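Reading the gauges at Grukville

Bakari Mfinanga has measured rainfall at Grukville for long enough to distrust a single figure. The August total at his main gauge came to 970mm, and he would like people to read it with the hourly record next to it.

"A monthly total tells you how much water arrived," he says. "It does not tell you how fast, and drains are built for a rate."

The wettest hour of the month produced 66mm. Mfinanga's station uses a tipping-bucket gauge, in which a small bucket fills, tips and sends a pulse to a logger. In very heavy rain the instrument reads low, as water keeps falling in while the bucket is moving. He applies a correction afterwards and keeps both the raw and the corrected series.

"The raw file is never altered. If the correction is later found to be wrong, we go back and do it again."

Kheri Minja handles the river side. Her level sensor stands at the Jultance bridge, downstream of the town, and she compares its readings with the gauge totals after each storm. The delay between peak rain and peak level is usually some two hours, she says, but it shortens once the ground is soaked.

"By the end of the month the soil had no storage left. The same rain gave a quicker rise – and a higher one."

Both are cautious about the forecast. Minja describes the regional model as good on timing and poor on location, with storm cells often placed one valley too far east. Warnings for the lower streets are therefore tied to measured level.

Mfinanga plans a second gauge on the Kosten ridge, where the cloud builds first. Siting is the difficulty. Wind across an exposed rim carries drops past the opening, and a sheltered spot catches drips from trees.

"I have walked it twice and rejected every place so far," he says. "We will look again when the track is dry."
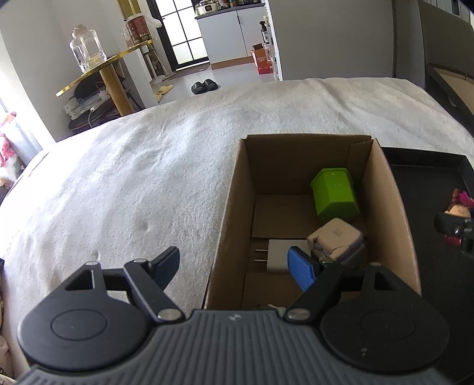
An open cardboard box on a white blanket, with a wall charger inside.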